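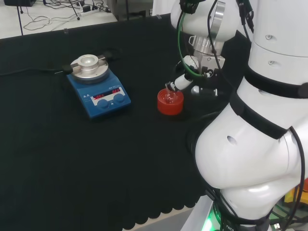 Flask temperature lags behind hotplate setpoint
Posted by Rider, Fri 1 December

I heat a 500 mL round-bottom flask in an aluminum block on a stirring hotplate. Setpoint is 80 C. The solvent never gets past 68, even after an hour. Is the plate out of calibration, or is this normal? Stir rate is 1,000 rpm.

Setsuko Hattori

Normal. The plate regulates its own surface unless an external probe is connected. Heat then has to cross two gaps, plate to block and block to glass, and the flask loses heat from everything above the block. An offset of 11 or 12 degrees is unremarkable.

Put the probe in the liquid and let the controller work from that. Set the safety cutoff separately - the plate will run well above the setpoint during warmup. Check also that the flask matches the well. A small flask in a large well touches at very few points. 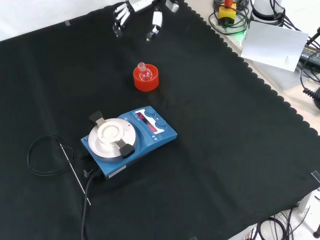
Small round-bottom flask in a ring stand, hotplate at lower left.

Conport

Wrap the top in foil. Gained me some 5 degrees.

Clerkov

Agree with the probe. 1,000 rpm is more than you need for a thin solvent, and the bar may be skipping. Try half that.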